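Foro Diseseo > Residuos y compostaje > Cáscaras de cítricos y plátano en compostador pequeño

rhenao
mié 11 de octubre
Tengo un compostador cerrado de 282 litros, en patio interior, sin sol directo. Relación inicial: dos partes de hoja seca por una de resto de cocina, en volumen. Desde hace unas semanas la fracción de cocina es sobre todo fruta: piel de plátano, naranja, fresas pasadas. La temperatura en el centro no sube de la ambiente y el pH del lixiviado me da 5,1 con tiras. ¿Reduzco los cítricos o corrijo con cal?

kwpan
Cal no. Con material nitrogenado fresco favoreces la pérdida de amoníaco. Primero mira la humedad: la fruta lleva mucha agua y el pH bajo suele indicar zonas sin oxígeno. Aprieta un puñado; si gotea, añade cartón troceado y voltea.

Hullis_6
Discrepo en parte. La piel de naranja tiene limoneno y en volúmenes pequeños frena la actividad. Yo no pasaría del 10 % de la fracción de cocina.

kwpan
Ese porcentaje se repite mucho y no he visto de dónde sale. Troceada a 2 cm se me degrada en un ciclo normal. Entera, no.

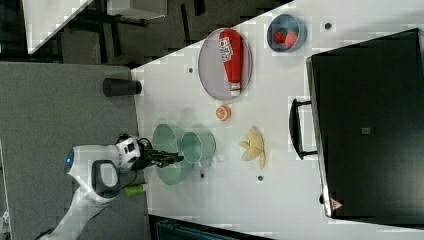

En cuanto al plátano, el problema es el pedúnculo, que es fibroso. La piel en sí desaparece antes que la hoja seca. Córtala a lo ancho y entiérrala para evitar la mosca de la fruta.

rhenao
Hecha la prueba del puño: gotea bastante. He metido unos 500 g de cartón de hueveras y he volteado hasta el fondo. La capa inferior olía a vinagre.

smkong
Olor a vinagre = ácidos orgánicos por falta de aire. Coincido con kwpan. Añado que las tiras no son muy fiables en lixiviado oscuro; mejor diluir una muestra en agua destilada y medir con electrodo calibrado.

Hullis_6
De acuerdo en lo del aire, pero sigo sin echar cítricos hasta que el pH pase de 6. Son dos variables y conviene mover una cada vez.

kwpan
Ya ha movido una, el cartón. Que mida dentro de una semana sin tocar nada más.

rhenao
Dejo las naranjas aparte y mido el miércoles que viene. El electrodo me lo prestan en el trabajo.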